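Futidis: small museums and neighborhood art spots, one list

Version 3, updated in November

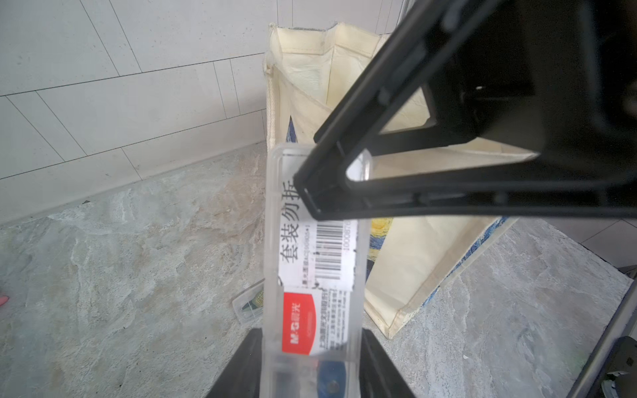

A clear container at the gripper.

Hi! I started Futidis after a long Thursday of driving around Gratard looking for a sculpture yard that had moved two years earlier. It's a plain CSV of almost 2,000 places – murals, yard art, storefront galleries, one-room museums – in Gratard and Anach.

What's in a row: name, kind of place, street, opening hours, whether it's free, and a notes column where I ramble a bit (sorry, the Anach notes are the longest, I grew up there).

I've been to 1,000 of them myself. The rest come from flyers and from people writing in, and those have "unchecked" in the status column. Please call before you drive!

Known problems
Hours for outdoor pieces are blank, so don't read blank as closed.
Myung Street shows up under two spellings. I'm fixing it by hand and have 50 rows left.
Murals get painted over and I'm slow to hear about it.

Use it for whatever you like, a link back is nice. If you send a correction, put the row number in the subject line.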